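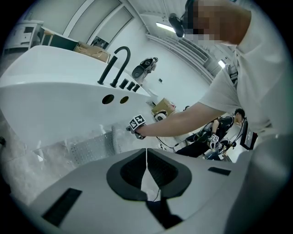 News > Automation > Rules and practice

Prusbridge gets a rulebook for hand-held grippers, and it runs to 23 pages

Last updated: June, 4:10 p.m.

Prusbridge, which still has no agreed rule on where to park a bicycle, now has one on how to hold a robot gripper near a bathroom sink.

The code of practice, published this month by the training firm Forura, covers people who carry grippers by hand and do household jobs with them so that robots can learn the moves later. It applies to all of the firm's sites in town. Kioko, a smaller outfit across the river, has signed up too, after what both sides call a short conversation and a long lunch.

Most of the code is plain stuff. Cables on the floor must be taped down or routed along a wall. Two people working in one room must agree out loud who has the sink. Head-mounted gear comes off before anyone climbs a ladder, a clause that drew no objections and several questions. Marker squares on the gripper are to be wiped before each session and never with a sleeve.

The trouble came with section 9, on pressing. It says a gripper may be pushed against a fixed surface "with no more force than one would use on a doorbell." Subira Mussa, who drafted it, said the wording replaced a table of figures that operators had been using as a coaster.

"People know what a doorbell feels like," she said. "I have had letters about it anyway."

One came from Hermenegildo Varela, a shift lead at Kioko, who pointed out that his own doorbell has needed a thumb and some shoulder for years. He would like a second doorbell specified. Mussa has promised to look at it.

Forura logged 1399 sessions under a trial version of the code. Complaints ran mainly to the form that has to be filled in afterward, which has been cut to 2 pages and now fits on a clipboard.

The code takes effect at once. The bicycle question has been put off until fall.

Contact the newsroom | © Prusbridge local news desk | Back to top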